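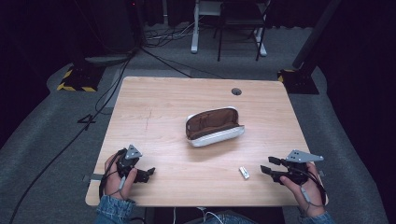 Open case, small white thing, two hand-held grippers. People still attached.

From: list member, Cavalcanti workshop
To: the Hondgate home and shop automation list
Date: Fri 7 July
Subject: Re: Re: When do I get to stop tidying up?

Earlier on this list, a member wrote:

> I have been reading this list since February and I would like to
> know where my robot is. Every week somebody posts a clip of a
> machine folding a shirt or loading a dishwasher, and every week I
> fold my own shirts. My needs are modest. I want the kitchen table
> cleared after supper and the junk on it put back in whatever
> pouch, tin or drawer it came out of. A child of six can do this,
> given threats. Are we close or are we not? And please don't tell me
> to buy a robot vacuum. I have one. It ate a sock and died.
>
> Also, does anyone on the shop side have a machine that will kit
> small parts into bags? Same problem, as far as I can tell, only
> with invoices.

My condolences on the vacuum.

Short answer: for your table, no. For your bags, maybe, if you are willing to be boring about it.

Look at the picture up top. A soft case lying on its side with the flap open, and near it a white object the size of a USB stick or a small eraser. That's your supper table with the supper taken off. The hands on the grippers are human, so all the clever parts (deciding which end to pick up, noticing which way the opening faces) are still being supplied by somebody in a denim shirt or jacket. Those are two black fingers a side, too. Try putting your glasses away tonight using only a thumb and one finger of each hand, in mittens. I did. The glasses are fine, thanks for asking.

The trouble is the case. A hard box keeps its shape while you poke at it. A pouch moves when you touch it, so the place you were aiming for has gone somewhere else by the time you arrive. You fix this without thinking, by pinning it with the other hand and giving it a bit of a squeeze. A machine has to get that from somewhere, and at present the somewhere is a lot of people doing it over and over with tools like these. Folks I trust say it's working. They have been saying so for a while, and I notice they still tidy their own desks.

Now the bags. We ran a Nistex cell here for 14 weeks, putting a hinge and two screws into a drawstring bag. With the bags lying any old way, our best run out of 100 tries was 9 good ones — and one of those had a screw in the hem. Then we quit asking it to be smart. We switched to stiff card sleeves, stood them upright in a rack and fed the screws down a chute. It got dull and dependable after that. It also got to be a machine that can do one thing, and the rack took me longer to build than I'd care to write down where my boss might read it.

So if your shop can change the bag, change the bag. Padov sells a sleeve that stands up by itself, and I can send the part number off list. If the customer insists on a floppy pouch, keep paying the person who does it now, and maybe pay them better.

As for the kitchen, somebody on here asked last month about arms bolted to the counter. I'd wait. My own house has a bowl by the door. Everything goes in the bowl.

Does anyone have a spare rack plate for the older Nistex feeder, the one with the slots? Ours is bent, and I'd rather not say how.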